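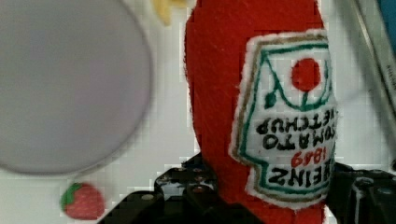
Plush ketchup bottle with embroidered tomato label.

Call for participants: Alstead Inlet shoreline and fish survey

The Vadside Estuary Group is looking for residents to walk sections of the Alstead Inlet shoreline and record what they find at the tide line. The survey starts in August and runs for 10 weeks. You do not need a science background, but you do need to be able to identify a small number of fish and shellfish by the end of the training session.

We want a regular record of dead and stranded fish, crab moults, eelgrass wrack and algal mats. At present most reports reach us by phone after someone has noticed a smell, and by then the birds and the tide have moved a good part of what was there. Steady counts from the same stretches of beach, including the weeks when there is nothing to count, will give us a baseline for oxygen and temperature readings from the Kotian Creek mooring.

What you would do

Walk one assigned section once a week, within two hours of low tide. Sections are 921 metres long and marked at each end with a yellow stake. Most are gravel and mud. The Kotian Creek section has a soft channel in the middle and is only assigned to pairs.

Record each fish by species where you can, and by length class where you can't. Photograph anything you are unsure of beside the ruler on your clipboard. Enter your counts in Flotuter, our online record system, by 8 p.m. on the day of the walk. Paper sheets are accepted from anyone who prefers them and can be left in the box at the Vadside wharf office.

Do not handle dead birds or marine mammals. Note the location and phone it in.

Who can take part

Participants must be 16 or older. Anyone under 19 needs a signed consent form from a parent or guardian. You should be comfortable walking on uneven ground and be available for at least eight of the ten weeks. Dogs can't come along on survey walks, including leashed dogs.

We have enough people for the sections near the wharf. We are short at Kotian Creek and along the north shore, where parking is limited to the pullout below the old cannery road.

Training

There is one training session, held at the wharf office from 10 a.m. until early afternoon, with a short practice walk if the weather allows. Ffion Kneath will cover species identification and Senthil Naidu will go over Flotuter and the paper sheets. Bring rubber boots and a lunch. Coffee and tea are provided.

We lend each participant a clipboard, a ruler, gloves and a tide table. These are to be returned at the end of the season.

Costs

The work is unpaid. Mileage is reimbursed for anyone driving more than 10 kilometres each way to their section. Keep your odometer readings and hand them in monthly.

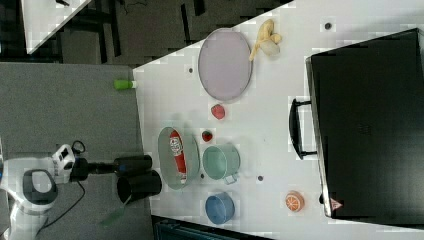

How to apply

Send your name, phone number, the part of the inlet you would prefer and any weeks you will be away to Sumathi Chowdary, survey coordinator, through the contact form on this site. Please say if you are applying as a pair. Sections are assigned in the order applications come in, and we will confirm yours by phone before the training session.

Questions about access to the Kotian Creek section should go to Alcides Tamayo at the wharf office.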